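I stopped reading on a tablet in June and went back to the public library. A thread on what changed.

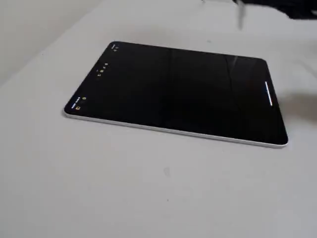 Teguh Wibisono
Saturday, November 15, 2025

1/ For years I bought nearly every book as a download. It was easy and I read at night with the lights off. I also finished very few of them.

2/ The branch on Millet Street is a 16 minute walk from my apartment. I had lived here since before they redid the front steps and had never gone in. Getting a card took a power bill and a driver's license.

3/ The loan limit is three weeks with one renewal, and you can't renew if another reader has a hold. That deadline did more for my reading than any app. I read the Zemow history of canals in nine days because two people were waiting for it.

4/ Holds are the best part. I put in requests on Sunday night and most show up by the end of the week. The slow ones come from the Wamach branch, where the van only goes on Tuesdays.

5/ They still have a large print section and it is good for anyone with tired eyes. I thought I'd feel silly taking from it. I don't. The mysteries there are often in better shape than the regular copies too.

6/ Some things are worse. The building closes at 6 on weekdays. The nonfiction shelves have gaps – the whole electrical repair section is four books, and one is from 1988. If you need something current, ask for an interlibrary loan and plan on a month.

7/ Longest book so far was the Zevside family saga, 1207 pages in one volume. I renewed it once, returned it unfinished, got back in line and finished it in October. My wrists did not enjoy it. The last 100 pages are mostly a court case and I would have cut them.

8/ Fines are gone in our system. If a book is late they just block new loans until it comes back. I was blocked for two days over a cookbook that had slid behind the stove.

9/ I still use downloads for travel. The library lends those as well, but the wait for anything new is longer than for paper, at least here.

10/ If you have a card you haven't used in years, call before you go. Ours expire and the renewal took five minutes over the phone – they only wanted my current address.

11/ Next up is a book on beekeeping. I don't keep bees. It was on the returns cart.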